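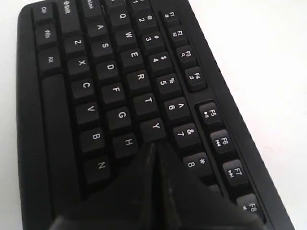

In Praise of the Plain Black Keyboard

2019-11-23

I have owned a lot of keyboards, and I can tell you almost nothing about most of them. They came in the box with a computer, they filled up with cracker crumbs, and at some point they went away. I never picked one out. I don't think I ever looked at one for more than a second unless I was hunting for the percent sign (it's over the 5, and I still check).

Then last winter the spacebar on my old one started sticking, right in the middle of a piece that was due, and I spent a whole weekend typing sentences that ranlikethis. So I went shopping, which was a mistake, and I fell down a hole that took me until spring to climb out of.

You would not believe what people will do to a keyboard! I looked at one from a little outfit called Skeltel that had no letters on it at all, just blank keys, for people who are very sure of themselves. I tried it in the shop and typed my own name wrong. Another one, the Lusix, glowed in colors that rolled from one side to the other like a sign outside a bowling alley. I brought that one home. I liked it for 9 days. After that I was draping a dish towel over it at night so I could sleep on the couch in the same room.

What I use now is black plastic with a matte finish, black keys and white letters. It cost me 44 dollars less than the one that glowed. It has a raised rim around the outside, and it sits on my white table looking like something out of a school office, and I'm crazy about it.

Part of it is the white letters. I learned to type in high school, in a room with a chart on the wall and a teacher who walked up and down between the rows, and I can mostly do it without looking. Mostly. Letters I'm fine with. But the minute I need a number or one of those symbols along the top, down go my eyes, and I want to see the thing right away. On this one the digit and the symbol are side by side on each key, 2 and @, 3 and #, all the way along, nice and clear. The Lusix had them stacked in skinny gray type that only made sense with the lights on.

The other part is the feel. Matte doesn't get that greasy shine in the first week – at least mine hasn't – and the keys go down with a soft little thump. I had a loud one for a while, years ago, and my sister used to hang up on me if I typed during a call. She was right to.

I should say something about cleaning, since I've become a bore on the subject. The groove between the number row and the function keys is where everything ends up. Hair, toast, sugar, a sesame seed. I unplug the keyboard, tip it upside down over the trash and pat it on the back like a baby. Then I go along the groove with a dry paintbrush, the cheap kind from a kid's watercolor set. For the keys themselves it's a barely damp cloth, wrung out until you'd swear there was no water left in it. I do this every month or so, usually when I'm avoiding something. Last December I cleaned it 3 times in one week, and you can guess how the writing was going.

And please eat your lunch somewhere else. I don't, but you should.

There's a repair shop in Skunside, tucked in behind the laundromat on Baxter Street, where they keep a bin of used keyboards by the door. I go in more than I need to. Most of what's in there is plain and black like mine, with a beige one every so often, and you can see where each one has been used hardest. The A gets rubbed away, or the E. I found one where the left Shift had been worn down to a shiny dip and the right one was as good as new. I do that too, I checked when I got home. I've been capitalizing everything with one pinky for my entire adult life.

I nearly bought that one. I have no use for it whatsoever, and there's already a spare in my closet, still in its wrapper, from the day I decided mine might be discontinued and panicked. But I kept picking it up out of the bin and putting it back, and the man at the counter finally said I could have it for a dollar if I'd quit blocking the door.

It's going in the kitchen, I think, for the old computer where we keep the recipes. That one has a Caps Lock that comes on by itself, so every soup we make sounds like an emergency.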